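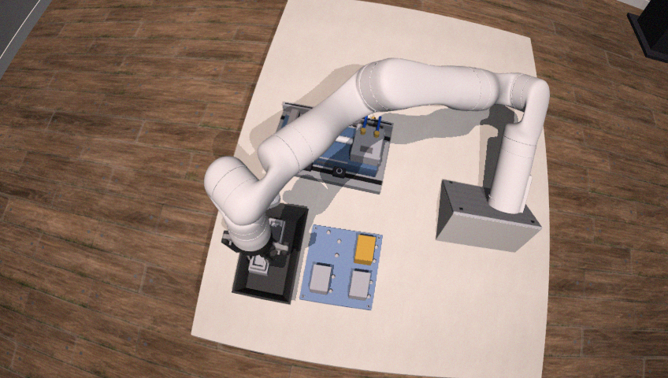

Ornella Ferri asked whether a cell that exists only in simulation has to follow the Trevo handling rules at all. It does. Programs are moved from the model to the floor, and a bad habit moves with them.

Which rule covers the gripper above a tray?
Rule 5. The approach is vertical for the last 30 mm, and the speed limit applies from the top of the tray wall downwards.
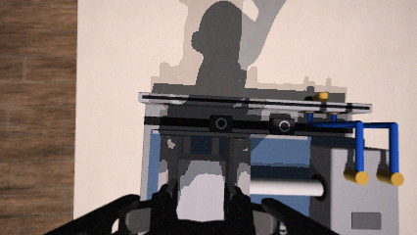

Gripper and fixture, with the two yellow end caps at right.

May the arm pass over a fixture?
Yes, with the clearance set in the cell sheet. The default is 300 mm, measured from the highest fixed part - pins and posts included, not the frame.

Where should waiting blocks be placed?
On the perforated plate, upright, with room for both fingers. 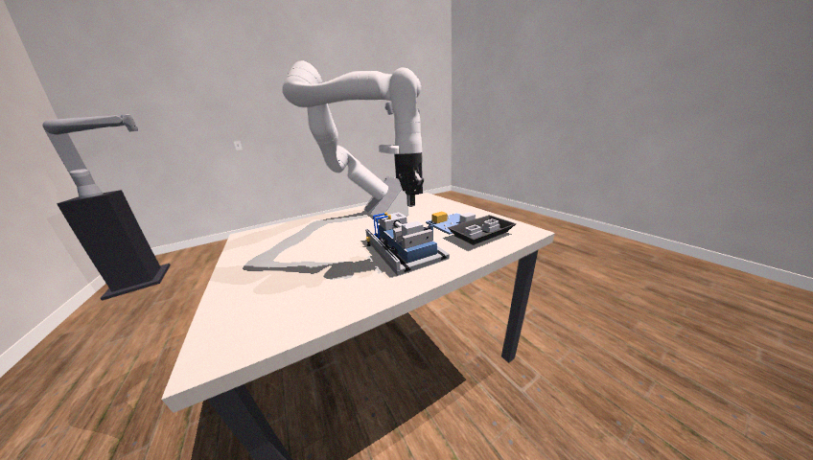

Blocks must not be parked on the mat or on the mounting base. A program that needs a spare position should have one added to the cell sheet first.

Does a second arm need its own sheet?
Yes, even with no tool fitted. Its reach is still checked against the first. 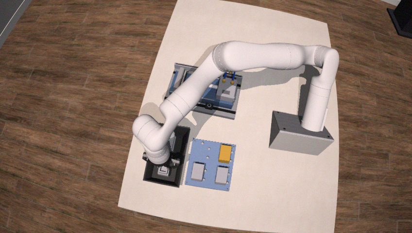
Gripper over the black tray, blocks on the blue plate.

Who signs off a change?
Vittoria Sanna, for Merach cells. Send the revised sheet and the run log together.

Last revised 2026-08-18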